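Skemarel Community Help
Perception and planning

Grasp planner keeps choosing the bin wall instead of the objects

Posted by Ehsan Abbasi, 20/02/2026

Hello all, first post here, and first of all a big thank you to whoever wrote the pages on calibration, they got me going in an afternoon!

I'm using Skemarel for bin picking with mixed objects in a metal bin. One fixed depth camera looks down at the workspace, the arm has a two-finger gripper, and the point cloud goes through the stock segmenter and then into the Clinora grasp sampler. I ask for 80 candidates per cycle. Collision checking is on, with the bin as a mesh.

With a couple of things in the middle of the bin it is brilliant. With a proper mix of toys and household bits it goes strange. The top-scoring grasp is very often on the wall of the bin itself, usually the far one, where the metal is scuffed and has patches of colour on it. The collision checker then throws the grasp out, the planner asks for the next one, and that's on the wall too. After 20 rejections the task node gives up and the arm sits there with its fingers open.
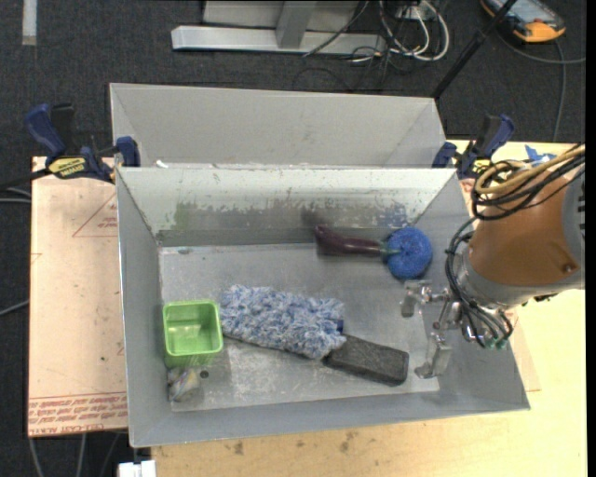
The other half of my trouble is things that touch. The toy eggplant has its stem lying over the rough blue ball, and the segmenter gives me a single object for the two of them. Same with the shaggy duster and the dark block at the end of it. The grasp it suggests is then right at the join, so I'd be pinching a bit of each. The green container on its own comes out as a clean separate object every time, which cheers me up, but the sampler wants to grab it across the full width and the gripper doesn't open that far.

What I've tried so far:

Raising the score threshold. Fewer wall grasps, but fewer good ones too.
Moving the lamp. It changes which part of the wall gets picked and nothing else.
Turning off the plane removal step. Much worse, please don't do this.

Is there a setting for telling the segmenter to ignore the bin? I have the mesh already so it seems silly that only the collision checker knows about it. I'm on the January release.

Naseri

Hi Ehsan, what a fun problem, and you've nearly answered it yourself! Yes, you can give the segmenter the same mesh. It's called the container mask and it is off by default. Switch it on, point it at your bin mesh, and set the margin. Every point that falls inside the margin of the mesh surface is dropped before segmentation, so the wall never becomes an object and never gets a grasp.

Two things to watch.

The margin needs to be larger than your depth noise, and on bare metal the noise is awful - reflections from shiny patches can put points well in front of the real surface. Record the empty bin for 60 frames, run the noise tool on the recording, and use the worst figure it gives you for the walls. Then do the floor separately, because if you use the wall margin down there you'll shave the bottom off anything flat. A low block could lose most of its height. There are separate fields for wall and floor if you open the advanced panel.

The second is registration. Sloping sides are unforgiving here. If the mesh is a few millimetres out sideways, you end up with a thin sliver of wall left over, and the sampler loves a thin sliver because it looks exactly like something you can pinch. Run the fit step again every time the bin has been moved or re-clamped. I run it at start-up and it takes hardly any time.

If your bin has sloping walls, check your mesh has them as well. I used a plain box for ages and blamed everything else in turn.

For the green container, set the maximum opening in the gripper file. The sampler doesn't read it from the arm model, which catches lots of people. Once it knows the limit it should start offering rim grasps, with one finger inside and one outside, and these are lovely when they come off. You'll need to let the planner tilt the wrist a little near the walls or it will reject plenty of them.

Do post the before and after if you get round to it, I'd love to see the masks!

Grurnard

Agree with the mask. On the touching objects, there's no single switch that I know of. The stock segmenter works on depth only, so where two things meet at a similar height it has very little to go on. Try the colour and depth version. Purple against bright blue ought to be an easy split for it. The duster will be harder, as all those mottled clumps tend to break up into lots of small pieces, so raise the minimum segment size. I have mine at 816 points, found by trial and error on my own camera, and yours will differ.

The other approach is not to split them at all. Add a small penalty for any grasp close to a segment's narrowest part. The sampler then moves towards the fat end of the eggplant, well away from the stem, and once one object has been lifted out the next cycle sees the other by itself. It's a few lines in the scoring hook and I had great fun writing mine. Keep the penalty gentle, or long thin things never get picked up in the middle.

skem_reader

had the same thing, restarted the node and it was fine

Ehsan Abbasi

Thank you both, this is wonderful! Container mask is on and the wall grasps have gone, apart from one stubborn spot near a corner, and I suspect my mesh fit for that. My mesh was a plain box too, Naseri, so I'm redrawing it tonight. Gripper opening is now in the file and I got my first rim grasp on the green container - very pleased with that one.

Colour segmenter next, then the penalty. Grurnard, does your hook run before or after the collision check? I'd like it before, so the 20 tries aren't wasted on joins.

Grurnard

Before. Register it as a pre-filter and it runs on all the candidates at once.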